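The hand on the Stedness bench: a small gallery

Ffion Parry, 4/16/23

Right, I promised the group a page about the hand and I've finally sat down to do it. If you're new, Stedness is the shared workshop in Gornbridge where I've had half a bench (all right, three quarters of a bench) since last September. I'm building an arm there in the evenings, it's called Drarnix, and this spring I've mostly been working on what goes on the end of it. Oda Moen has been doing the code and I've been doing the screws, which suits us both.

Money first, as everyone asks. I've kept every receipt in a biscuit tin and the whole build has come to 2289 pounds so far. 1277 of that went on the hand alone, which made me go a bit quiet when I added it up! The rest is the arm, the power supply and a frankly silly number of connectors.

Fingers

I'd been fussing over the fingers for weeks. I had it in my head that the grip would be all about the motors, and then I spent far more time thinking about the tips. I wanted long, smooth, rounded ones with a bit of give, so they'd settle against a mug or a tin of paint without scratching it. The upper parts are hard shells and don't need to grip anything, they just have to keep the dust out and look tidy.
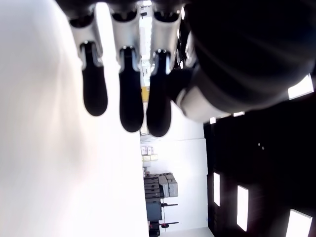
Three fingers side by side with their black tips, and the big dark rounded bit of the hand over to the right. I love how the light catches the silvery shells. The dark slots low down on them are where I get most of my fluff, so there's a paintbrush on the bench now just for that.

Wiring

Oda ran the first lot of cable and I ran the second, and you can tell who did which from across the room (hers is the neat one). There are 22 wires going back along the arm and I've labelled both ends of each. I didn't do that the first time round and lost a whole evening to one finger that would only curl when I asked its neighbour to.

If you're copying any of this, leave more slack at the wrist than you think you want. I cut mine to fit with the arm out straight, felt very pleased with myself, then bent it and pulled two plugs clean out.

The controller

It's a Mägi board, second-hand, and it came with a manual that had somebody else's pencil notes all the way through. Those notes have been more use than the manual! We're sending new positions every 400 milliseconds for now, so everything moves in little steps like a pigeon walking. Oda says she can get it much smoother once she's rewritten the part that talks to the fingers, and I've said she can have the good chair until it's done.

Next job is teaching it to let go gently, as at the moment it opens all at once and whatever it was holding goes on the floor. I've moved over to plastic cups. If anyone has a spare force sensor going cheap, leave a note on my shelf or catch me at the kettle.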